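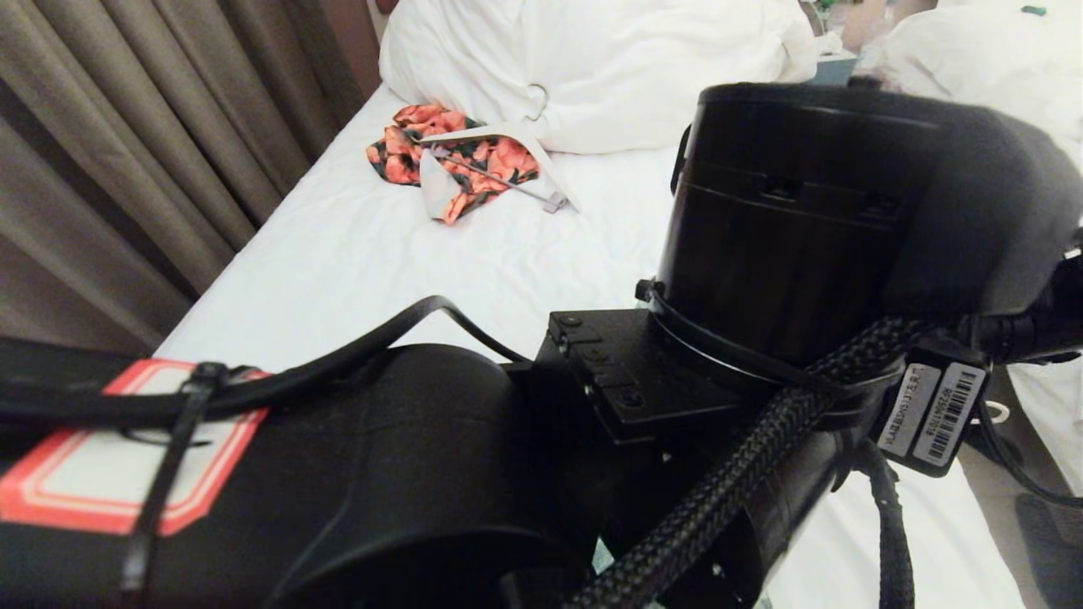
Household chore automation

Household chore automation is the use of robots and other machines to do the everyday work of a home, such as laundry, dishes, bed making and tidying up. Machines have shared in this work for a very long time, and the washing machine alone has saved more hours than anybody could reasonably add up. The newer question, and the one most people have in mind when they ask about a home robot, is whether a machine can take over the parts in between: carrying the basket upstairs, sorting what is in it, and getting each thing back where it belongs.

Clothing on hangers

Putting a shirt or a dress on a hanger is often used as a test, partly because nearly every home has the job to do and partly because it is a good deal harder than it looks. Cloth has no fixed shape. A small flowered top laid across a white bed may show its neckline plainly one moment and hide it in a fold the next, and a robot has to find that opening again every time the fabric moves. The hanger brings its own troubles, being thin and light and quick to slide away on a sheet when it is nudged. People get around all this by feel, holding the collar open with a couple of fingers while the other hand works the hanger in, and a simple two-finger gripper has very little feel to go by.

In the Skisedby trials, which ran through August in furnished bedrooms, a two-armed machine was asked to hang 54 garments of different sizes. It finished 39 of them without help. Children's clothes gave it the most trouble, as the neck openings left hardly any room for the gripper, and slippery linings came next. The Lastura project took up the same chore with a larger collection of 702 practice attempts and reported steadier results on cotton, though its robot still needed far longer per garment than a person folding laundry in front of the television.

Other chores

Floor cleaning is the one household job that can fairly be called settled, at least in rooms without too many cords and socks. Loading a dishwasher is coming along nicely with sturdy plates and less nicely with stemware. Bed making remains slow, and fitted sheets are still a sore point for machines (as they are for a good many people!).

On the shop floor

Commercial laundries are further ahead, helped by the fact that they handle the same few items all day long. The Clarnar line feeds and folds flat towels in batches of 50, with a worker at the end to straighten the odd one. Garment finishing at Soomro is still done by hand, apart from the overhead rail that carries the filled hangers to packing.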